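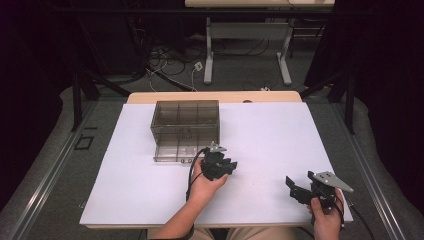

Drawer dividers vs. one of those open compartment boxes, need opinions before I spend any more money. Bathroom and desk both a disaster. I keep coming back to the clear-brown plastic kind, the smoky tinted one sitting on the white board up there, open top, thin walls inside making a grid. I like that you can see the dividers through the side. What I can't decide is if the tint is going to bug me when I'm hunting for hair ties at 6 am. Also no lid = dust?? Want it for lipsticks, small tubes, nail stuff, then maybe a second one for pens and chargers. Budget is 60 total. Go.
posted by drawerless_deb

Re: tinted compartment box
Tinted all the way. Had fully clear ones for years and every smudge of foundation showed. The brown hides a lot. You look in from the top anyway, so the color of the walls makes no difference when you're digging around for stuff.
posted by maelysbrunet

Re: tinted compartment box
Disagree w/ Maëlys. Hides dirt = you never clean it. I had a smoky one from Zuren and the bottom of the compartments was disgusting by the time I noticed. Pink powder cemented in the corners. Clear or white, wipe it weekly, done.
posted by plainshelf

Re: tinted compartment box
ok but who is wiping a lipstick box weekly
posted by maelysbrunet

Re: tinted compartment box
Me. Takes two minutes.
posted by plainshelf

Re: tinted compartment box
Before you buy ANYTHING – measure the tallest thing going in it. Deep compartments eat short things. I put eyeliner sharpeners in mine and had to turn the whole box over to get them out. Now the short stuff goes in a tray and the box only gets things that stand up.

Also measure the shelf. Mine's a half inch too deep for the medicine cabinet so it lives on top of the toilet tank, which my husband hates.
posted by oona_p

Re: tinted compartment box
Oona good point, didn't think about depth. Tallest is a mascara I guess? And a comb. Comb can go somewhere else. Shelf is pretty deep, it's one of the old built in ones.

Does anybody have one where the dividers come out? Mine would need at least one bigger slot for a brush.
posted by drawerless_deb

Re: tinted compartment box
Hevach makes one with dividers that slide out. Got it in September. They slide out a little too well, is my complaint. Pick the box up wrong and a wall goes with your thumb. Fine if it never moves. If you want to carry it from bathroom to bedroom get the kind where the walls are all one piece.
posted by tackroom

Re: tinted compartment box
second this. fixed walls only. The loose ones also rattle
posted by maelysbrunet

Re: tinted compartment box
I'm going to be the annoying one. You don't need a box. Cut down a cereal box, line it with shelf paper, see what sizes you really use for a month. Then buy. I have a closet shelf of organizers I bought to organize things I ended up throwing out.
posted by grayson_k

Re: tinted compartment box
Cardboard in a bathroom? It'll be mush.
posted by plainshelf

Re: tinted compartment box
Mine wasn't mush. We have a fan. Anyway it's a test not forever
posted by grayson_k

Re: tinted compartment box
For the desk one I'd go a different way alltogether. Pens in a grid is OK but chargers in a grid is a mess, the cables flop over the walls and grab each other. Wind them up, one rubber band each, shallow drawer. I tried the standing-up method with a Suominen box and every time I pulled the phone cord the camera cord came along.
posted by oona_p

Re: tinted compartment box
Toilet paper tubes for cords. One per tube, stand them in a shoebox. Looks terrible, works great.
posted by tackroom

Re: tinted compartment box
tubes yes!! I write on them w/ marker so I know which one is which. mystery cords go in a bag & if I haven't looked for one by spring they leave
posted by maelysbrunet

Re: tinted compartment box
I threw out a mystery cord once and it was the one for the breast pump. Keep the bag.
posted by oona_p

Re: tinted compartment box
Cleaning tip no matter which you get. Warm water, drop of dish soap, old toothbrush for the corners. Do NOT use the rough side of the sponge, it scratches and the scratches never come out. And don't put it in the dishwasher. Mine came out with a warp and now it rocks.

Dust isn't a big deal with no lid if you use the stuff every day. For things you use twice a year, put them in something that closes.
posted by plainshelf

Re: tinted compartment box
Can confirm the dishwasher thing. Killed a Plalen tray that way. Also nail polish remover will cloud the plastic, so keep the bottle out of the box even if it fits. One drip is enough.
posted by tackroom

Re: tinted compartment box
Good to know, the remover was totally going in there.

Ok so where I'm at – one tinted box with fixed walls for bathroom, brush goes in a cup. Tubes for cords, trying that tonight, I've been saving them for the kids' crafts anyway. Pens I'll leave in the mug. Grayson I did think about the cereal box, might do it for the nail stuff only since I keep buying more of it.

Still torn on tint vs clear tho.
posted by drawerless_deb

Re: tinted compartment box
Tint.
posted by maelysbrunet

Re: tinted compartment box
Clear. And empty it completely before you load the new one, check the dates on the mascara, half of it is probably ancient.
posted by plainshelf

Re: tinted compartment box
What color is your counter? If it's dark the brown one is going to disappear on it. I have a black counter and knocked mine into the sink twice. On a light counter it looks nice.
posted by oona_p

Re: tinted compartment box
counter is white! ok tint it is. sorry plainshelf. will report back when its loaded up
posted by drawerless_deb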